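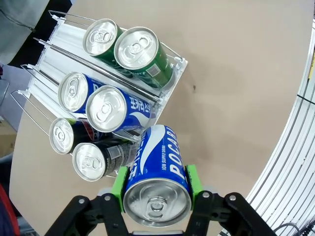 Keeping the House Running When the Shipping Lanes Aren't

Last updated: September

Every time somebody fires something at a tanker on the far side of the world, two things happen in Fetville. The price goes up on the sign at the Stenlow Road station, and half the town drives over to sit in line with the engine running. I've been in that line. I burned a good bit of what I came to buy.

A few things I do differently now.

Fill up at half a tank. Boring, I know. If you never get below half, you can sit out the first few days of panic at home and let everyone else honk.

Buy real gas cans. Milk jugs, water jugs and whatever held the windshield fluid will soften, leak or build up a charge. Get approved cans with working caps, set them on the ground to fill them, and leave some room at the top. A can sitting on a plastic truck bed liner while you pump is how you end up in the news yourself.

Store it in the shed, away from the water heater and the dryer. An attached garage with a pilot light in it doesn't count as "outside," whatever my brother-in-law thinks. Check how much your town lets you keep. Whiteley and Fetville have different limits and both are lower than you'd guess.

Date the cans with masking tape. I give plain gas 90 days, then it goes in the car and I refill. Stabilizer buys you longer if you add it on the day you fill. Adding it in spring to last year's gas is mostly a religious practice.

The generator lives outdoors, well away from windows and pointed away from the house. Not in the garage with the door up. Run it a few minutes each month so the first time you pull the cord isn't in the dark with an audience.

Spills: cat litter, let it sit, sweep it up, and let it air outside before you ask the county where to take it. I bought a tub of Clumix absorbent, and it worked exactly as well as the litter and cost more. The tub is nice.

Heating oil people: read your own gauge. My neighbors across the road ran dry one winter during a delivery backlog, then paid extra to have the furnace bled and restarted. Order at a third of a tank if the headlines look bad.

And turn off the news for an hour. The strait, canal or gulf in question will still be there after supper, and so will the line at the station.

We use cookies to improve your experience. By continuing to browse this site you agree to our use of cookies. Accept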